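The Fish Station

By Nikola Pavlović

The task card taped to the wall at Tukeo says "fish, net, bowl." Under it someone has written the rules in marker. Start with the net in the gripper. Get one fish into the net. Lift, carry, tip it out. If the fish drops on the table, keep going and pick it up. Do not stop the recording because it went badly.

Tukeo occupies the back half of a former print works in Kos and employs 11 people. Its business is recording examples. Companies that train robot control models need a great many short recordings of a job being done, each with the camera views, the position of the arm at each moment and the opening of the gripper. Tukeo sets up the jobs, runs them and sells the results. A lot of the work is what you would expect: folding towels, loading racks, putting lids on jars. The fish station was added in April, and it has become the job the operators argue over.

Zlatko Kolev proposed it. He used to repair pumps for a fish farm, and he wanted something with water in it. "Everything we had recorded was dry," he says. "Dry things stay where you put them. You look away, you look back, it's the same. I wanted a thing that moves because you moved."

A floating toy does that. Push a net toward it and the water you displace pushes it away. Come at it too fast and it slides off to the side of the tray. Water also bends the view, so the net under the surface isn't quite where the camera says it is. An operator learns to allow for this within a morning, mostly without being able to say how.

The operators work the arm from a second, smaller arm on a bench beside the table. Move the small one and the large one copies it. There is a screen with the view from the wrist camera, and the rule is that you work from the screen and keep your eyes off the table. Edvin Solheim, who runs training for new staff, is strict about this. If a person uses information the model won't have, he says, the recording teaches a habit the model can't follow.

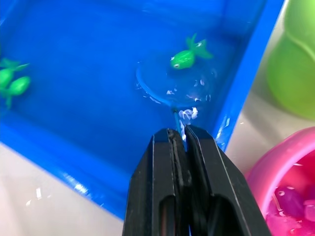 Solheim's trainees begin with dry pickups for a week before he lets them near the net. Most of them come in too steep. The mesh is soft and folds on itself, and a net brought straight down on top of a fish tends to push it under and let it out the side. The approach he teaches is low and slow: put the hoop in the water away from the fish, level it, then bring it in underneath. He wants a pause before the lift. The pause gives the water time to settle, and it gives the model a clear moment between two parts of the job.

A shift at the station is meant to produce 76 usable recordings. Usable is a loose word. A recording with a missed scoop is kept, provided the operator recovers and finishes. A recording where the net slips out of the fingers is kept too, but it goes into a separate folder. What gets thrown out is anything with a hand in view, a camera that lost its feed, or an operator who gave up halfway.

The decision on each one belongs to Mirsad Perić. He watches them at double speed with a foot pedal to mark the start and end of each step: reach, scoop, lift, carry, release. He has been through all 800 recordings in the first fish set and can often tell who was at the controls. "Iulian wiggles," he says. "Before he lifts, he wiggles the net. I asked him to stop and he said it works."

Iulian Husar did not stop, and there was a meeting about it. One view was that the wiggle was a bad habit that would end up in the trained model. The other was that variety between operators is part of what the customer is paying for. They kept the wiggle. They also began rotating operators at the station every two hours, so that no single style takes over a set.

The layout changes as well. After every few runs someone shifts the tray, swaps toys, or moves the other things on the table. Early on the team left everything in one place for days, and a test model trained on that set reached for the same patch of water whether or not there was a fish in it. Kolev still brings this up when a new hire complains about rearranging.

The water has its own chores. It gets changed every morning, and the arm's joints are checked for splashes at each rotation. Towels live under the bench.

The fish set is now being extended under the name Pirkero. The next version will use smaller toys and a net with a shorter handle, which Solheim expects to be harder, since the fingers will have to come closer to the surface. Kolev has asked for a tray with a slow current. He has drawn up the pump himself, and the parts are on order.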